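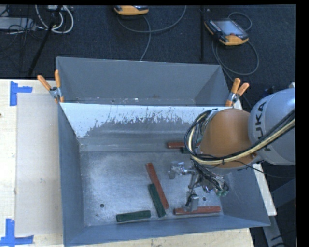 Tanasarn Blocks to Reach Classrooms This Fall

25 Jun 2021

Tendus today announced that its Tanasarn building blocks will be supplied to 20 elementary schools in the Drisa district. The blocks come in several colors, red and green among them, and are intended for children ages 5 and up.

Each school will receive 11 classroom sets, together with a short guide for teachers on sorting, stacking and early counting. Two schools in Bakia have used the sets in morning lessons since April.

Orders from other districts will be accepted through the Tendus schools office. Replacement blocks may be ordered separately by color.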